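Ter 30 outubro. Notas que acompanham a pasta `wurna-demo/`, recolhida durante o dia aberto do laboratório da Jendthorpe em Odville. Quem só quer os dados pode saltar para **Estrutura**. Quem pensa treinar alguma coisa com eles devia ler o resto primeiro.

## O que é

Registos de um braço simulado a executar tarefas de bancada de cozinha: agarrar, levantar, mudar de sítio, largar. O sistema chama-se Wurna e a Jendthorpe apresenta-o como "pronto para ambientes domésticos". A expressão estava no cartaz da entrada, no folheto e no primeiro diapositivo. Passei lá a tarde e não vi nenhum ambiente doméstico. Vi um simulador projetado numa parede e uma fila de visitantes a escolher objetos num tablet.

São 2691 episódios. A maior parte já existia antes da visita, gerada em lote desde maio; no próprio dia juntaram-se 70, pedidos pelo público. Estes últimos têm a etiqueta `publico: true` e são, na minha opinião, a única parte com interesse, pela simples razão de que os pedidos não foram escolhidos por quem escreveu o controlador.

## Estrutura

```
wurna-demo/
 episodios/
 lote/
 publico/
 cenas/
 meta.csv
 LEIAME.md
```

Campos de `meta.csv`:

| campo | tipo | nota |
|---|---|---|
| `id` | texto | único dentro de cada subpasta, **não** no conjunto |
| `tarefa` | texto | em português, com gralhas do tablet |
| `objeto` | texto | nome do modelo 3D |
| `publico` | booleano | ver acima |
| `sucesso` | booleano | ver **Problemas** |
| `duracao` | decimal | segundos de simulação |

Os `id` repetidos já deram dores de cabeça. Convém juntar o nome da subpasta antes de indexar seja o que for.

## Como correu a demonstração

A apresentação durou 20 minutos, com perguntas no fim. O apresentador anunciou uma taxa de sucesso muito alta e passou depressa ao diapositivo seguinte. Perguntei como se definia sucesso. Resposta: o objeto está acima da bancada no último passo do episódio. Perguntei se contava o caso em que sobe preso só por uma ponta. Conta. E se derrubar o que está ao lado? Também conta, desde que o objeto pedido suba.

Pedi ainda para ver a mesma tarefa com outra semente aleatória. Disseram que sim, que era fácil, e que me mostravam depois do intervalo. Depois do intervalo havia café e outra pessoa ao teclado.

Para ser justo: o simulador é rápido, as cenas carregaram sempre e a equipa deixou-me copiar os ficheiros sem papelada nenhuma. Já estive em dias abertos em que nem o nome do formato me davam.

## Problemas

- `sucesso` está inflacionado. Não o usem como rótulo sem voltar a calcular a partir das poses.
- O atrito é igual para todos os objetos. Vidro, pão e tomate escorregam, ou não escorregam, da mesma maneira. Para uma empresa que quer falar de cozinhas, parece-me uma simplificação bastante cómoda.
- As massas vêm de uma tabela única. Em 5 objetos o valor é zero e o motor substitui-o por um mínimo sem avisar.
- Não há episódios com líquidos. As garrafas são corpos rígidos.
- A câmara do punho tem a exposição fixa; nas cenas mais escuras perde-se bastante detalhe nos objetos pretos.
- Faltam legendas de instrução em parte de `lote/`. O campo `tarefa` aparece vazio, não nulo.

## Uma cena de bancada

As cenas em `cenas/` partem quase todas da mesma ideia: mármore, comida, uma garrafa, coisas demasiado juntas. Gosto da parte das coisas demasiado juntas. Com o gargalo entre os dedos da garra e um tomate encostado ao lado, a ponta do dedo direito passa à frente do fruto na imagem, e é nestes casos que a definição de sucesso deles me incomoda mais. Um contacto com o vizinho não fica registado em lado nenhum de `meta.csv`.

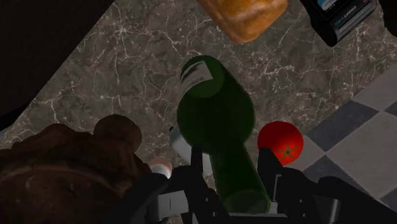 Mabli Jenkins respondeu à primeira versão destas notas dizendo que eu estava a pedir a um dia aberto o rigor de um artigo, e que os contactos se podem reconstruir a partir das poses "com uma tarde de trabalho e alguma paciência". Acrescentou que o atrito único está documentado no manual do Wurna e que, portanto, não é segredo.

Aceito a segunda parte e corrigi a frase em que dava a entender o contrário. Quanto à primeira, tentei. As poses são gravadas a uma frequência mais baixa do que a da física, e um toque breve cabe inteiro entre duas amostras. Se alguém conseguir melhor, agradeço o script.

## Utilização

Serve para testar leitores de dados, para ensaiar deteção de objetos em cenas sintéticas e para discutir métricas numa aula. Não me serve como prova de que o braço funcione numa cozinha, e não o citaria como tal.

Há um conversor para o formato Liang em `ferramentas/`, fora deste pacote; só o experimentei com a subpasta `publico/`.

## Por fazer

- [ ] recalcular `sucesso` com margem de altura e verificação da preensão
- [ ] tornar os `id` únicos
- [ ] pedir outra vez a repetição com sementes diferentes
- [x] retirar os nomes dos visitantes do campo `tarefa`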